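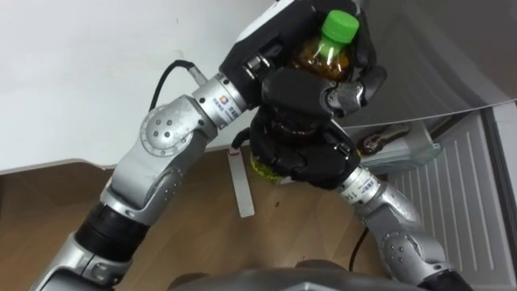

The screw cap is the part of a bottled drink that people handle most and think about least. It gets twisted off, held in a palm or dropped on a counter, and twisted back on. When it works, the bottle goes back on the shelf and the tea or soda inside keeps for another few days. When it doesn't, there is a sticky ring on the refrigerator shelf.

At Mustau, a bottler of iced teas and apple drinks, caps take up a good share of the working week. The company fills bottles in 26 flavors and sizes, most of them in clear plastic. The drinks are brown or amber in nearly every case, and the company likes them to be seen. Clear bottles sell better than tinted ones in its home market, the sales office says, and shoppers will tip a bottle toward the light before they put it in the cart.

Clear plastic has its costs. Light gets in, and tea fades. A bottle left on a sunny windowsill through June will be a shade paler by the end of the month and will taste flatter too. Mustau prints a best-by date that assumes the bottle spends its life in a stockroom or a cupboard, and the quality department tests samples kept in both light and dark. The light samples are always pulled early.

Most of what a customer notices, though, happens at the neck. A plastic drink bottle begins as a preform, a thick little tube that looks like something from a school laboratory. The threads are already molded into it. The tube is heated and blown out against the walls of a mold, and everything below the neck stretches and thins. The neck stays as it was. It is the stiffest part of the finished bottle, and it has to be, given what the capping machine and later the customer will do to it.

The cap comes from somewhere else entirely. Mustau buys its caps from Tokarz, a molding firm two hours away by truck, which ships them in cartons of 2,000. They arrive in green, white and a dull orange that the company is phasing out. Color has nothing to do with how a cap performs, but it does a lot of work in a store. A green cap tells a regular buyer which tea is in the bottle before the label is close enough to read. The company once switched its lemon tea from green to white to use up stock, and the complaints that came in were mostly about the taste, which had not changed.

Under the cap, the job is done by a thin ring or plug that presses against the lip of the bottle. Below that is the tamper band, the strip that stays behind on the neck after the first opening. The little bridges that hold the band to the cap are made to snap. If they are too strong, people with sore hands can't open the bottle. If they are too weak, bottles come off the truck with the seal already broken and have to be thrown out.

Getting this right is a matter of torque, or turning force. The line at Mustau applies caps to a set figure and then checks a few bottles from every pallet on a bench tester. The bottle stands between pegs, someone turns the cap by hand, and a dial shows the peak. The same person writes the number on a sheet. The sheets go back years, and they show a small rise every winter, when the caps come in cold from the loading dock and the plastic is stiffer.

What the bench tester can't show is how a person holds the bottle. Stiltance, a small packaging research office, spent part of last year asking people to open drinks at a kitchen table and noting where they put their hands. It collected 1,093 openings. The largest group held the bottle low with one hand and turned the cap with the other. A smaller group gripped it high, close to the shoulder, where the plastic is firmer and the bottle is less likely to buckle. Older people were more likely to grip high. Many of them also used a dish towel.

The high grip turned out to matter for spills. A full bottle with thin walls has very little air in it, and a hard squeeze in the middle pushes the drink straight up. With the cap off, it goes over the rim and down the wrist. Squeezing at the shoulder moves less liquid. Stiltance suggested a shallow waist or a few ribs just under the shoulder, so that the hand would settle there without being told to.

Mustau tried the ribs on one size. The mold change was simple enough, but the label had to come down, and that caused more argument than anything else in the project. A label that sits low on the bottle is partly hidden by the lip of a store shelf. The marketing staff wanted it higher. The people running the line wanted a flat panel to stick it on, since a label over ribs wrinkles and lifts at the corner. In the end the ribs were made shorter and the label was trimmed - a solution that left everyone a little unhappy and is now on sale.

Weight is the other pressure. Every gram taken out of a bottle saves money on resin and on freight, and the bottles have been getting lighter for decades. A light bottle is also a floppy one once it has been opened. While it is sealed, the trapped pressure helps keep the walls firm, and it will stand up to stacking. Half empty, the same bottle dents under the fingers and can be awkward to pour from. Pouring with two hands, one above the other, keeps it steady. So does pouring slowly.

Fommont, a chain of neighborhood grocery stores that carries the teas, has its own view of all this. Its stores care about how bottles behave in a cooler with sloped shelves, where each one is meant to slide forward as the one in front is taken. A bottle with a narrow foot tips over. A bottle with a soft wall drags. The chain asked Mustau for a wider base, and got it, along with a price increase of two cents.

At home the advice is short. Keep tea and apple drinks out of the sun. Once a bottle is open, put it in the refrigerator, upright, with the cap turned until it stops. Wipe the threads first if any drink has run down them, because sugar dries there and makes the cap hard to turn the next day. Finish the bottle within the time given on the label. Drinking from the bottle shortens that time, so use a glass if it needs to last.

When the bottle is empty, rinse it and check how your local recycling program wants it. Many now ask for the cap to be screwed back on. Loose caps are small enough to fall through the sorting screens, and a cap left on the bottle travels with it to the plant, where the two plastics are shredded together and separated in water. The bottle material sinks and the cap material floats.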